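Site Visit Report: Open Day at the Goltik Handling Lab, Skarkalport
Teodoro Cortés
Intro to Automation, spring term

Why I picked this visit

Our assignment was to attend a public demonstration of a working robot and write up what we saw, with some attention to whether the claims made for it hold up. Goltik runs an open day every April at its lab in Skarkalport. I chose it because the flyer said the company's system "handles everyday packaging like a person does," and I wanted to see how much of that sentence would survive an afternoon.

What we were told

The talk started at 1:30 and was mostly slides. Goltik builds the arm software, which is called Peltel. The grippers come from a supplier named Nyarko. According to the presenter, Peltel had been trained on 3,709 recorded runs of people moving the arm by hand and by remote control, and in the last round of in-house testing it finished 77 percent of its tasks without help.

I asked what counted as help. The answer was that a person touching the object counted, but a person pausing the arm and starting it again did not. I think that matters a lot. If I paused a coworker every time she was about to drop something, I wouldn't say she was working without help. The 77 percent was on a slide in very large type, and the definition wasn't on the slide at all.

I also asked how many of the runs involved bags as opposed to boxes. The presenter said she would have to check. I left my email address and have not heard back as of this writing.

The demonstration

After the talk we went into the work area in small groups. The station my group saw was set up for paper shopping bags, the brown kind with twisted handles, on a white table with pale cloth hung behind it. The gripper has two black fingers, and a small camera is mounted near them so the software gets a close view of whatever the arm is reaching for.

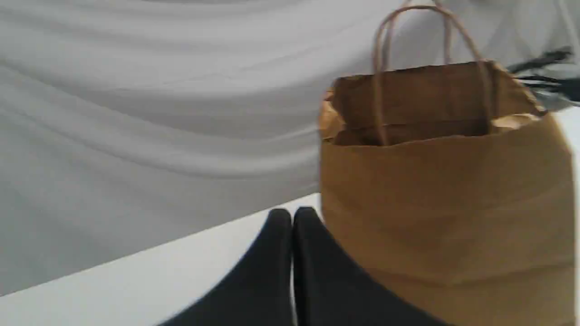

Bags are a fair choice for a test, and I give Goltik credit for it. A cardboard box stays the shape it is. A paper bag creases, leans, and slides on a smooth table, and the handles flop over if you brush against them. A gripper with two fingers has to either pinch the paper or go for the handles, and both can go wrong in ways a box can't.

Our group watched two attempts. In the first one the arm came in low, stopped next to the bag, and then stayed there long enough that people started talking among themselves. It backed off and came in again, and this time it pinched the rim and dragged the bag a short way across the table. The operator called this a success. The task as announced had been to lift the bag, so I wrote it down as a failure. The second attempt was better. The arm got a handle, raised the bag clear of the table, and set it down again upright. People clapped, and I did too.

The bag was empty both times. When another student asked about groceries, we were told that weight was "on the roadmap."

What I make of it

Two attempts is too few to say anything about a success rate, and I am not going to pretend my one out of two proves the 77 percent wrong. What I can say is that the conditions were easy. The lighting was even, the background was plain, and the operator straightened the bag between tries. A person packing bags at a checkout gets none of that.

The camera placement also seems like a tradeoff the talk skipped over. Being close to the fingers should help with the last part of the reach. But a large bag seen from that near fills up a lot of the view, and it isn't clear to me how the software knows where the rest of it is. The operator said Peltel "remembers" from earlier in the motion. I would have liked to see that tested, for instance by moving the bag halfway through, and I asked for it, but the schedule was tight — or that was the reason given.

I came away thinking the arm is more capable than I expected and the flyer is less accurate than it should be. The lift on the second attempt was smooth. "Like a person does" was not a description of anything I saw.

If our class goes again next year, I suggest asking for the raw task list ahead of time, including which runs were paused, and bringing our own bag with a few cans in it.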